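Home Workshop Forum > Robots & Automation > Dishwasher loading arm – simulating the kitchen before I bolt anything down

pelten_shed
07/07/2019
Evening all. Some of you will remember the Pramitz arm I've been putting together in the garage, mostly over long weekends and with a fair bit of help from this forum. The wrist finally turns without that awful grinding (thank you to everyone who told me to re-shim it, you were right and I was stubborn). Before I let it anywhere near the real kitchen I've been building the room in Plista, so I can find the trouble spots while the plates are only made of polygons.

The idea is simple enough. The arm picks a cup out of the sink, swings round and sets it in the rack. I've done 93 runs so far with the base down low near the open dishwasher, and I'm fairly happy with the colours and the tiles, if I'm allowed to be a bit proud of tiles.

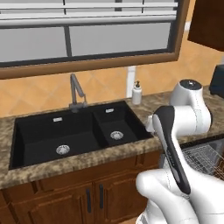
Arm reaching across in front of the double sink, dishwasher open with the rack pulled out.

My worry is the tap. The neck is tall and arches forward, and when I ask for something in the big left basin the planner likes to bring the elbow over in ways that make me wince. Would you move the base or add more keep-out zones? I'd love to hear from anyone who has tried something similar at home.

bogale_bob
Lovely looking kitchen, mate, nicer than mine! I'd move the base. You've got it sitting hard up on the dishwasher side, so everything in the left basin is a long reach past the divider. Shift it toward the middle of the cupboards and half your problem goes away.

Lakmal Patwary
I'm going to disagree with Bob, with affection. Put it in the middle and it's parked in front of the cupboard doors, and whoever lives there will be cursing it by September. Leave the base alone and draw a fat cylinder around the tap neck as a keep-out. I'd do one for the soap dispenser as well, as it's just the sort of thing an elbow finds. Mine has a 6 cm margin on everything tall and it's been very well behaved.

bogale_bob
Fair point about the doors, I hadn't thought of those. I still reckon a keep-out that fat will leave him with no path at all into the back of the left basin. I tried it on my bench setup and the planner just sulked.

tinlid
Can I ask a dull question? How are you modelling the rack? If the wires are proper collision geometry your runs must be crawling. I swapped mine for flat boxes and a planning step that took 898 ms came down to something I could live with.

pelten_shed
Not dull at all! They're full wires at the moment, every last one, and yes, it crawls. I'll try boxes tonight once the kids are in bed.

Lakmal, I like the cylinder idea and it's the least work, so I'll start there – and Bob, if it sulks I promise to come back and say so. I might also try the base 3 cm at a time toward the sink, stopping before it fouls the doors.

Lakmal Patwary
Sounds sensible. Save the joint limits with each run while you're at it, I lost a whole afternoon once by not doing that.

tinlid
Seconding that. And post the box version when you've got it, I'd like to compare with mine.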